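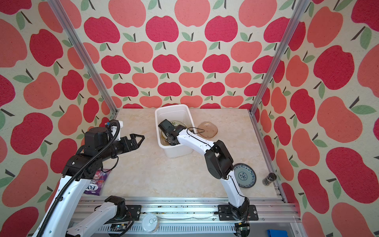

Apple wallpaper and a round glass dish in a white bin.

Having a diplomat over for tea: what I do at my place

Posted Tuesday, January 3, 2023

Our friendship society in Pavindale doesn't own a building, so when a consul or a visiting ambassador comes through town, somebody's house gets used. Quite often it's mine! I've got the long table and a driveway that takes more than one car. A few people have written in asking how I manage it, so these are my notes, in no special order.

Flags. Get them out the week before. A table flag that has been folded in a drawer since September will have a crease right through the middle, and it won't hang out by itself. I iron mine on low with a clean tea towel on top (most of the small ones are polyester and they go shiny in a heartbeat). Check which way up it goes while you're at it. I once had one upside down for a whole lunch and the guest was too polite to mention it. If the fringe is tangled, comb it with an old fork.

Visiting flags and your own should be the same size and stand at the same height. My two bases didn't match, so I glued a felt disc under the short one.

Seating. Write the place cards on both sides, so the person across the table can read the name too. And get the accents right! Oldřich Kolář was our honorary consul guest one year and I'd printed his name with no marks at all. I fixed it with a fine black pen in the pantry while everyone was still taking off their boots. Now I copy and paste the name from the letter their office sends and never type it myself.

Ask about food early, and ask the office, not the guest. You want to know about meat, alcohol, nuts and fasting days. If you hear nothing back, plan a vegetable soup, good bread and fruit and you'll be pretty safe. Skip anything with bones or long noodles. People are trying to talk about trade missions and student visas and they can't do it with a drumstick in their hand.

Tea. For a crowd I make a strong concentrate and top it up with hot water in the cup. I use Paracha loose leaf, one heaped spoon for every two people, steeped for five minutes and strained into a warm pot. Hammad Bugti from up the road makes his with the milk boiled in, and on a cold day that's the one that goes first, so lately I've just handed him the stove.

Tea on the tablecloth? Cold water straight away, from the back of the cloth, then a soak in oxygen bleach if it's white. Candle wax I leave alone until it's hard, then I pick off what I can and press the rest between sheets of brown paper with a warm iron.

Coats. Clear the hall closet completely. I mean completely, skates and all. Staff and drivers have coats too, and they need somewhere to sit and something to eat, so I set a second pot and a plate in the den. It always gets noticed.

Gifts. You'll probably be handed something at the door, and you should have a small thing ready to give back. Honey from the Cadine market has worked well for me. Keep it under 20 dollars, as plenty of officials have rules about what they can accept and nobody wants to hand back a jar. Tie it with ribbon so it can be opened and looked at without ripping paper.

The guest book. Put out two pens. Test them both. Leave the page open to dry before you shut it, or you'll have the ambassador's signature backwards on the facing page, as I do for 3 separate visits.

Photos. Take the group picture before the food, while shirts are clean, and stand people facing the window. Move the recycling first.

Afterwards I send a short note to the office within the week, thanking the assistant by name as well as the guest. Then the cloth goes through the wash, the flags get rolled around a cardboard tube (no more folding!) and the leftover soup goes in the freezer with the date on the lid.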